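Section 4: Oiling and Caring for Your Flarden Cutting Board

Before you start, set aside a quiet evening – the oil likes to soak in overnight, and so much the better if you aren't hurrying it along.

1. Wash the board by hand with warm water and a drop of mild soap.
2. Stand it on its edge until it's dry all the way through.

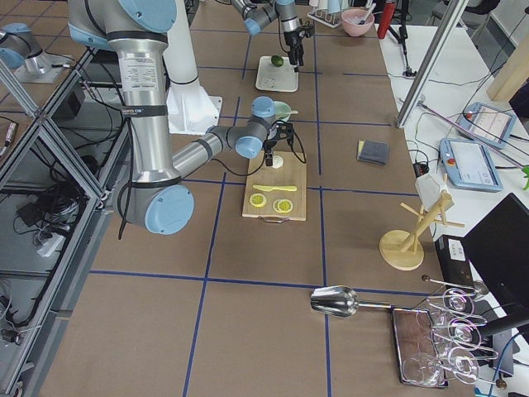
3. Pour a spoonful of Zivard board oil onto a soft cloth and rub it in along the grain, going over the ends twice.

Note: New boards are thirsty, so please don't be surprised if yours drinks up the first coat and wants another.
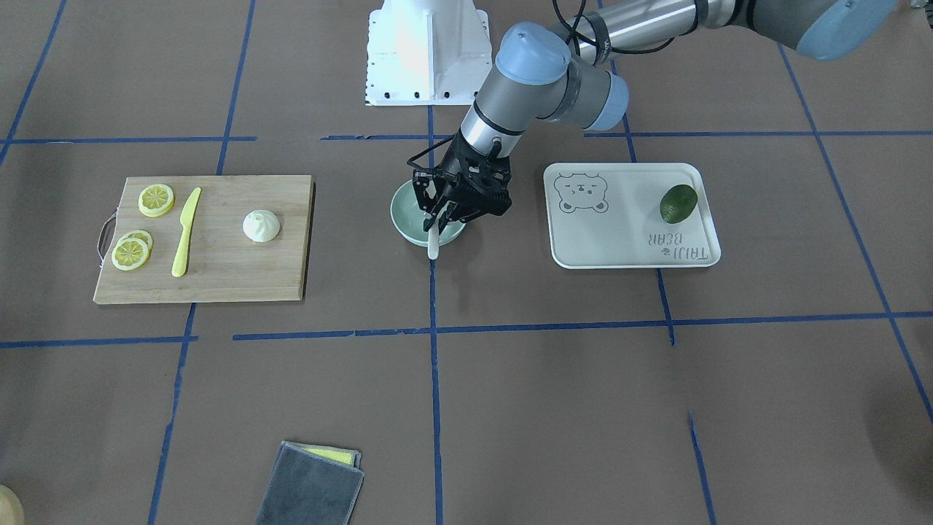
4. Leave it until morning, then wipe away whatever is left on top.

Caution: Never put the board in the dishwasher or leave it soaking in the sink. Oily cloths can heat up and catch fire – lay them flat outdoors to dry before you throw them out.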